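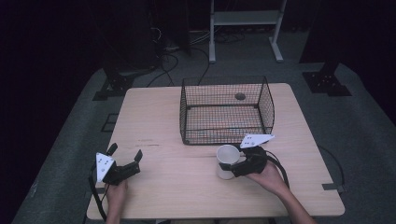
By Lensa Degefa
Opinion | 05/02/2021

The Delasham library district will decide this spring whether to keep its reading rooms open in the evening. The proposal before the board would close all branches at 5 p.m. and move the money saved into digital lending. It has been presented as a modest adjustment. In the view of this writer, it is a change in what the library is for, and it should be rejected.

The case for early closing rests on a single survey. Staff asked 1,000 cardholders which services they had used in the past year, and 337 reported that they had visited a branch after 5 p.m. The district's summary describes this as limited demand. A third of cardholders is a large share for any public service, and the survey reached only people who already hold a card and answer their mail. It did not reach the student who reads at a branch table without ever borrowing a book, or the night-shift worker who comes in for an hour before the bus.

Kittipong Kongkaew, who managed the Grellen branch for 15 years, told the board in October that evening visitors stay longer than daytime visitors and ask for more help. Many come with forms: rental applications, school enrollment papers, claims for benefits. A larger collection of electronic books will not assist them. The district's own plan concedes that "in-person guidance" will be reduced and offers no replacement for it.

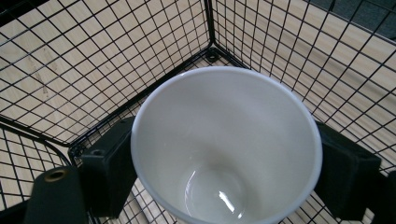

Supporters of the plan also argue that the evening rooms have become social spaces, and that the district should not pay staff to supervise conversation. This objection misreads the purpose of a reading room. People remain where they are treated as guests, and small provisions tell them whether they are. A plain white cup with a thick, rounded rim is about as humble an object as a public building can offer, yet a visitor who is handed one understands that no one expects him to leave in the next few minutes. The Thongdee branch has permitted hot drinks at its tables for 2 years, and its annual report records no increase in damaged books.

There are fair questions about cost. Tassanee Chuensuk, who represents the Flivodley ward, has suggested rotating late hours among the branches, so that one is open every evening. That would save less than full closure, and it would ask some residents to travel farther. It would nonetheless preserve the service while better figures are gathered, including a count of visitors at the door.

The board should adopt the rotation for one year and publish the results by branch and by hour before it takes any further vote on closing times.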